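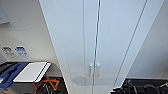

復職前にやっておく家事の棚卸しと分担表の作り方

カテゴリー：仕事と家庭 ＞ 育休からの復帰

5月に職場へ戻ることが決まり、3月のうちに家の仕事を夫と分け直しました。そのときの手順をまとめます。必要なものは紙とペン、それに夫婦で話せる時間です。うちは途中から共有アプリのStollia(ストリア)に移しましたが、冷蔵庫に貼った紙だけでも同じことができます。

勤務は時短で、勤め先はPanlowという文具の卸です。保育園の送りは夫、迎えは私という前提で書いているので、送迎の形が違う家では読み替えてください。

手順1　やっていることを全部書き出す

まず、家の中で自分がやっていることを思いついた順に書きます。「料理」「洗濯」のような大きな言葉は使いません。洗濯なら、洗剤の残りを見る、ポケットを確認する、回す、干す、取り込む、たたむ、しまう、サイズアウトした服を抜く、まで分けます。

夫にも別の紙で同じように書いてもらいます。相談しながら書くと、片方が書いたものにもう片方がうなずくだけになりがちです。書き終わってから紙を交換し、相手の紙にあって自分の紙にないものに線を引きます。うちの場合、保育園の持ち物の記名、予防接種の予約、爪切り、連絡帳は夫の紙にありませんでした。反対に、車の点検の予約と自治会費の支払いは私の紙にありませんでした。

この段階では誰が担当するかを決めません。決め始めると、書き出しが止まります。

手順2　2週間だけ時間を測る

書き出した項目のうち、平日にやるものだけ時間を測ります。スマートフォンのストップウォッチで十分です。分単位で紙に書き、秒は切り捨てました。

測ってみると、感覚とずれている項目が見つかります。夕食の片付けは長いと思っていたのに11分で済んでいました。長かったのは翌日の保育園の準備と、寝かしつけの前の部屋の片付けです。平日5日分を合計すると、私の家事は264分になりました。育児そのもの、つまり授乳や入浴や寝かしつけはここに含めていません。混ぜると項目を動かす話ができなくなるので、別の表にしてください。

測り忘れた日があっても、やり直さずに続けます。平均が出れば足ります。 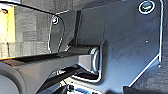 手順3　復職後の時間割に置いてみる

次に、復職後の平日の時間割を書きます。起床、出発、迎え、夕食、入浴、就寝の時刻だけを先に入れ、残った空きに手順2の項目を置いていきます。

おそらく入りきりません。入らなかった項目には、次の印のどれかを付けます。

・やめる
・週末に回す
・相手に渡す
・お金を払う

「やめる」に入れたのは、タオルをたたむことと、朝の掃除機です。タオルはかごにそのまま入れています。週末に回したのはアイロンと作り置きですが、作り置きは続かず、今は肉に下味を付けて冷凍するだけにしました。

「お金を払う」は、金額の基準を先に決めておくと話が早くなります。うちは私の時給に合わせて1時間1267円とし、それより安く時間が空くなら使うことにしました。食材の宅配はDamby(ダンビー)に頼み、週に一度、玄関先に置いてもらっています。パンは駅前のLeemans(レーマンス)で迎えの途中に買うので、朝に焼くのはやめました。家事代行も見積もりを取りましたが、基準を超えたので見送りました。

手順4　担当を「丸ごと」で決める

残った項目に担当者の名前を書きます。ひとつの項目は、気づくところから終わりまで同じ人が持ちます。「ゴミを出す」を渡すなら、袋の在庫を見て買い足すところまで渡します。出す作業だけを渡すと、曜日を覚えて声をかける仕事が手元に残り、復職後に一番つらくなるのがこの部分です。

渡した項目のやり方には口を出さない、という約束もここでします。ただし、食品の扱いと子どもの薬だけは例外にして、やり方まで紙に書きました。

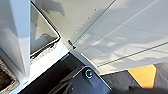
頻度の低い家事は、分担表からいちばん漏れやすいところです。毎日目に入る床や流しは、黙っていてもどちらかが手を付けます。写真の角の丸い開口部のように、上のほうはつやがあって光っているのに、下の縁だけ灰色と黒のまだらになっている場所は、近くで見ないと項目に上がりません。もともとの素材の色なのか汚れなのか、見ただけでは決められないこともあります。こういう場所は「縁とすき間」としてひとまとめにし、月に一度、担当を交代で入れてください。洗濯機の扉まわり、冷蔵庫のパッキン、窓のレールも同じ行に入れておくと、表が長くなりません。

手順5　復職前に試す

表ができたら、復職前に平日と同じ時間割で過ごしてみます。慣らし保育の期間が使えるなら、そこに合わせるのが楽です。うちは3月16日に始めました。慣らし保育より前だったので、迎えの時刻に子どもを連れて駅まで歩き、戻ってきたところを「帰宅」としました。

試している間に困ったことは、その場で話し合わずに紙にメモします。夜の疲れた時間に話すと、表の話が態度の話になります。週末の昼に、メモを見ながら担当を入れ替えました。

子どもが熱を出した日の動きも、このときに決めておきます。午前はどちらが休むか、病児保育の登録は済んでいるか、職場への連絡は何時までか。表の裏に書いておけば、当日の朝に探さずに済みます。

手順6　見直す日を先に入れる

保育園の行事や仕事の繁忙期で、表はすぐに合わなくなります。見直す日を共有カレンダーに入れておいてください。Stolliaには繰り返しの予定に担当者を付ける機能があるので、見直しそのものも項目のひとつにしています。担当は夫です。

見直しでは、できなかった項目から見ます。同じ項目が続けて残っていたら、担当を替えるか、手順3に戻って印を付け直します。

――――
新着記事をメールでお届けします。登録はメールアドレスのみ、解除はいつでもできます。
――――

コメント

匿名
紙を別々に書くのをやってみました。夫の紙が264分どころか半分も埋まらず、そこから話が長くなりましたが、やってよかったです。

4月復帰組
育児と家事の表を分ける理由がよくわかりませんでした。うちは入浴と風呂掃除が続いているので、一緒のほうが測りやすかったです。

二児の母
「気づくところから渡す」に同感です。上の子のときは作業だけ頼んでいて、結局ずっと声をかけていました。

通りすがり
シフト勤務で平日の時間割が毎週変わる場合はどうすればよいでしょうか。早番用と遅番用で表を分けるべきか迷っています。

管理人
＞通りすがりさん　担当の欄だけ早番用と遅番用に分け、項目の欄は共通にするのがよいと思います。項目まで分けると見直しが大変です。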